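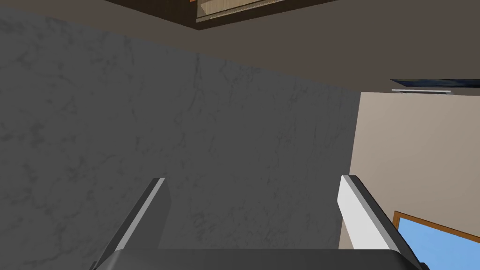

Gray with the darker veining, from low down looking up.

Sealing (or not sealing) gray marble - what did you all do?

oldmillkitchen
Hi everyone, long-time reader and very occasional poster. We are finally at the point of choosing stone for the kitchen, after what my husband calls the longest decision in the history of our marriage, and I have fallen hard for a medium-dark gray marble with a matte finish. I love it. I have loved it since May, when I first put my hand on the slab at the Varghese yard and just stood there like a person greeting a horse.

My trouble is that every single person I talk to has a different story about upkeep. The fellow at the yard said seal it once a year and enjoy your life. My sister says marble in a kitchen is madness and I'll be crying over a lemon by the first weekend. And our fabricator, Gøran Ekström, who is a lovely man and very patient with me, says he would leave a honed gray unsealed in his own house and let it age. So who do I listen to? We cook every night, there are two teenagers, and there is a great deal of tomato sauce. The quote for the sealed version adds $1,359 across the counters and the tall side panels, so it's not pocket change for us.

pattycake_dunn
Oh, I'm so happy for you, that is a beautiful color! We have had honed gray for seven years now and I would choose it again tomorrow. Yes, there are marks. There is a ring by the stove from a jar of pickles that I could draw for you from memory. But the finish is already soft and dull, so the etches don't jump out at you the way they did on my mother's polished white, where every drop of vinegar looked like a little ghost.

I do seal ours, though, mostly for oil. A sealer buys you time to get to the spill with a cloth. Ask them what is in that quote, because it sounds like a lot to me. I do mine with a bottle of Tavo and an old T-shirt, and it takes me less time than cleaning the oven.

benchtop_ray
Going to be the grump here, sorry in advance. I set stone for a living until my knees gave out, and I think people hear "sealed" and believe it means "protected." It does not stop acid. Lemon, wine and tomato will etch sealed marble exactly the same as bare marble, and I have stood in many kitchens while some poor soul found that out. If you want gray and you want to stop worrying, get a quartz with a vein in it. Or soapstone, which is a wonderful material that hardly gets asked about.

pattycake_dunn
Ray, I did say oil! I know it doesn't stop acid. But I don't think quartz is the same thing to live with at all. I had it in the last house and never once wanted to pat it.

benchtop_ray
Fair enough, you did say oil. And I'll admit I never patted a quartz counter either. I'd still like her to put a sample in her kitchen before she signs anything.

linnet_and_co
Can I ask about the side panels? We did ours in the same stone as the counter and it never occurred to me to seal those. Nobody is chopping onions on the side of a cabinet. Ours have had a broom leaned on them and the dog leaned on them, and they get wiped down with warm water and a drop of dish soap. If half of your quote is the vertical pieces, that seems like the easy place to save.

The one thing I wish I had fussed over more was the direction of the veins. Ours run slanted on one panel and flat on the next, and my eye goes to it every morning while the kettle boils. Go and see the layout on the real slabs before they cut.

oldmillkitchen
Linnet, thank you, I hadn't even thought about the vein direction, and now I will think of nothing else. I called Gøran this afternoon and he is happy to leave the panels out of the sealing, and he'll let me come by before the cutting. He also gave me an offcut to abuse.

So tonight it has lemon on one corner, olive oil on another, and a spoon of sauce in the middle, and I set the timer for 40 minutes. The kids have been told not to tidy it away, which made them laugh, as they have never tidied anything away.

benchtop_ray
Good for you. Leave a bit of red wine on there overnight too. And rub a green scouring pad on one end when you're done, very lightly, wet - on a honed finish you can often soften an etch that way. Try it on the offcut first, please, and keep it off the counters until you've seen how it looks.

pattycake_dunn
Let us know how the lemon corner looks in the morning! I'm rooting for the marble.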